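Section 6. Sacks, bags and other floppy stuff

If you've come straight here from the unboxing pages, go back and do the boxes section first. I mean it. Boxes have corners, and the arm likes corners. Sacks don't have any, and this is where most people at the Comberg shop lost their patience with the thing, me included.

I'll answer the big question up front, the one everybody asks when they see the arm standing by the packing bench. Can it do the sacks yet? Sort of. It can take hold of a filled woven sack and move it a short way. It can't open one, can't tie one, and it's hopeless at folding empties. Kojo Mahama still folds the empties by hand and he beats the machine so badly that we stopped timing it. So set it up for the part it's good at and keep a person on the rest.

What you need before you start

The arm, bolted down and calibrated (Section 3).
The long fingers. The short ones are for boxes and jars.
One practice sack, half filled with something you don't mind spilling. We use old rice.
A clear patch of floor on the side where the arm swings.

6.1 Fitting the sack program

1. Power down and wait until the status light goes out. It takes longer than you'd think.

2. Swap to the long fingers. They click twice. If you only hear one click, pull them off and try again.

3. Check the bellows for splits. Press the folds gently with your thumb and look down between them. Dust loves to settle in there, so give it a wipe while you're at it.

4. Power up and pick "Soft goods" from the Odby menu. Older units call it "Textile", same thing.

5. Set the grip force to 11. The factory setting is higher and I have no idea who it was meant for. At the factory setting our first sack got a hole in it and we were sweeping until lunch.

Caution: keep your hands away from the gap under the finger whenever the power is on. When the finger moves, that gap gets smaller, and it doesn't know the difference between a fold of cloth and a sleeve.

6.2 Teaching the first grab

This part is fun, I promise! It's slow, but you get to steer the arm yourself and you learn a lot about how you pick things up without thinking.

1. Lay the practice sack down on its side with the slack end toward the arm. Don't smooth it out. You want loose folds, because loose folds are what it'll be grabbing.

2. Hold the teach button and guide the arm down until the fingertip touches cloth.

3. Now keep going a little. The tip has to push into the sack and gather up some of the material. If it just rests on the surface it'll slide right off when you lift (ask me how I know).

4. Close the grip, wait for the beep, and lift the sack a hand's width off the floor.

5. Put it down, let go, and save.

6. Do it again from a different side. Then again. Man-sik Han recorded 74 grabs before ours would pick up a sack that had slumped over on its own, and she says the last dozen made the most difference. I stopped at half that on the second arm and regretted it.

Note: if the arm comes at the same spot every time no matter how the sack is lying, you've been too tidy. Kick the sack around between grabs. Roll it over, let the printed side face up one time and down the next. A big patch of lettering can pull the arm toward it if that's all it ever saw in training.

Note: bright overhead lights wash out white sacks, and then the folds are hard for the camera to pick out. Tsung-han Poon moved our lamp off to the side and we got far fewer misses after that.

6.3 Letting it run

1. Start with the speed slider at its lowest setting.

2. Stand where you can reach the stop button. For the first shift that's your whole job, so bring coffee.

3. Watch the fold under the finger as it lifts. If the cloth creeps, stop, raise the grip by one and try again. Don't jump up by five.

4. After each batch, look at the sacks it has handled. Small creases are fine. Pulled threads mean the grip is too tight.

Caution: never let it carry a sack over a person, a dog or the good scale.

Our arm has done 2,000 lifts on these settings, and I'd trust it with a short move from pallet to bench any day. Stacking is another story. It sets the sack down nicely enough but it doesn't notice when the pile starts to lean, so King-fai Yau stacks and the arm feeds him. He calls it the slowest coworker he's ever had. He also hasn't asked us to take it away.

If you get error 6 during a lift, skip ahead to the reset steps in Section 9 before you touch anything else.
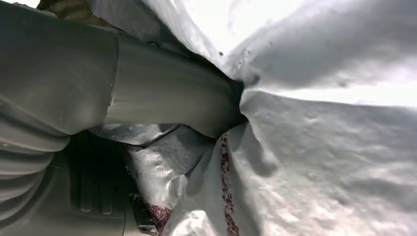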